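Home | Essays | House | Work | Archive | Subscribe

Against the Pegboard

Jul 10, 2023

I have now lived with pegboard in three rooms of two apartments, and I would like to register a complaint. The boards themselves are fine. They hang straight, they take paint, they don't sag. My quarrel is with the idea that has been sold along with them, which says that a thing hung up in plain view is a thing put away.

You know the pictures. The Wela catalog had eleven pages of them last December: scissors in descending order of size, one perfect roll of twine, a small brush that has never brushed anything. Everything on the wall has room to breathe. Nothing is plugged in. I looked at those pages for a long time, and then I spent money, which is what they are for.

The first board was a Pfeiffer, for the kitchen. It came with 54 hooks in a plastic bag. I used 17 of them in the first week, and by spring I was using nine, because a hook that comes out with the pan every time you take the pan down is a hook you stop putting back. The rest are still in the bag. The bag is in a drawer. I suspect that most of the pegboard hooks in this country are in bags in drawers, which is a strange place to keep an organizing system.

Pegboard people will tell me I bought the wrong hooks. They always say this. There are locking hooks, and little plastic clips that hold down the ordinary hooks, and there is a forum thread with 659 replies about which clips crack. I read a good part of it one evening. What struck me was how little anyone in it talked about the stuff they were hanging. It was all about the hanging. One man had drawn his board to scale, with outlines for each tool, and then bought two more tools to fill the gaps in the drawing.

I don't say this to be mean. I did a version of it myself. When the kitchen board was up I had a blank patch on the left side, and the blank patch bothered me in a way that the crowded counter never had. So I went and found something to put on it. A ladle, I think. We already had a ladle.

The usual argument for the pegboard is that you can see everything you own. I grant that. But seeing everything is tiring, and it isn't the same as knowing where things are. I know where my tape measure is (second drawer, left, under the batteries) without seeing it at all. A drawer can be shut. A wall goes on showing you its contents all through dinner.

Then there's dust. Shelves get dusty on top, and you wipe them. A pegboard gets dusty on every hook and on every object, and the holes hold on to a little of it too. The brochure from Prinden, who sell the big white panels, says to "wipe occasionally with a soft cloth." I would like to meet the cloth. To wipe a full board you have to empty it first, and if you're emptying it you might as well be cleaning a cupboard.

My strongest objection is to the board on the desk. This is the newer fashion, a white panel standing up on the tabletop, next to the computer, where a wall ought to be. It's supposed to give a desk more storage. What it gives you is a second desk, vertical, that you also have to keep neat, and it takes its footing out of the first one. 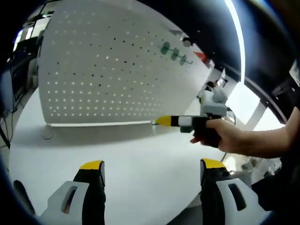
What Goes Up and What Stays Down

Look at how much of a white board like that is holes. A green fitting with three round discs on its rod, a spot of red in the corner, and then row after row of nothing, with the light coming through. Meanwhile the cables by the monitor hang the way cables have always hung. And the hand is down at the table, because that is where hands do their work.

I think that's the honest condition of most pegboards outside a catalog. A few things go up. They're rarely the things that were in the way. The things that were in the way are heavy, or odd-shaped, or have a cord, or are in use this minute, and there is no hook for "in use this minute."

Some boards do earn their place, and I'll say where I have seen it. A bike shop I used to go to had one behind the bench, greasy and half the paint gone, with every wrench where a hand would reach for it. It worked because the same six or seven wrenches came down and went back up all day long. My kitchen doesn't run like that. My desk certainly doesn't. I take out the hole punch twice a year.

Florneck now sells a panel with, so the box claims, 2,000 holes. I can't think of a household need that calls for 2,000 holes. I can think of quite a few that call for one good nail — the keys, the dustpan, the dog's leash — and the nail costs almost nothing and will never ask to be styled.

If you still want a board, buy the small one. Hang it next to the place where you already drop things, and leave it half empty without feeling bad about it. Skip the starter pack. And before you drill, pull out the drawer underneath and see what's in it. Mine had a tray, four dead pens, and enough space for everything I was planning to put on the wall.

The second Pfeiffer is in the hall closet now, facing the wall. I hang my coat over it.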